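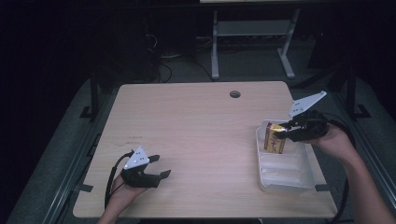 About Flerlow

Flerlow is a small company that restores and sells used office and school furniture. We buy desks, tables, chairs and cupboards from places which are closing or moving, we bring them back to good condition, and we sell them again at a price that a small organisation can pay.

How we started

The company was started by Dolores Castellanos and Žydrūnas Rätsep, who met when both worked for the removal firm Dervishi. Their work was to empty offices. Very often good tables went to the tip only for the reason that the new tenant wanted another colour. Dolores asked if she could keep 10 of them. She put them in a garage, cleaned them in the evenings and sold them to a language school in the next street. The school asked for more, and in June of the following year Flerlow was registered as a company.

The garage was too small from the first month. Now we rent the ground floor of the former Vesard printing works, with a loading door at the back. Please use this door if you come with a van, as the front one opens directly on the bus stop.

What we do

Every piece is checked before we buy it. We look at the legs and the fixings first, then the edges, and only at the end the surface. A scratch on a tabletop is easy to live with — a loose leg is not. We repair what we can in our own workshop, and parts which cannot be saved are replaced from other pieces of the same model.

We do not try to make old furniture look new. Small marks stay if they do no harm, and they are written in the description of the piece together with its measures. If a table has a cable hole, this is written also, because customers ask for it nearly every day.

We also offer a service called Nidalow, for customers who need furniture for a short time, for example during exams or while a building is repaired. You pay for each month, delivery and collection are included, and if you decide to keep the furniture, half of the rent is taken off the price.

Who we are

We are a team of 8. Dolores is the director and still does most of the buying. Žydrūnas leads the workshop. He learned joinery from his uncle and he is the person to ask about veneer. Divina Rivera answers the telephone and the e-mails, prepares the offers and plans the deliveries. Jericho Espiritu drives the van and knows which schools have a lift. Mark Anthony Ignacio joined us as an apprentice and is now responsible for chairs, including all gas springs and castors. Three colleagues help in the workshop part-time.

Our customers

Last year we delivered to 83 customers. Most of them are schools, small offices, music teachers and clubs, but private persons are welcome too, also for one single chair. We deliver up to the second floor without extra cost. For higher floors without a lift, please speak with Divina before you order.

Guarantee and returns

All furniture has a guarantee of six months on legs, joints and moving parts. If something does not fit in your room, you can return it in 10 days and we only charge for the transport.

Visit us

You can see the furniture in our showroom without appointment in the mornings. In the afternoon we are often out with deliveries, so it is better to call first. Coffee is free, parking unfortunately not.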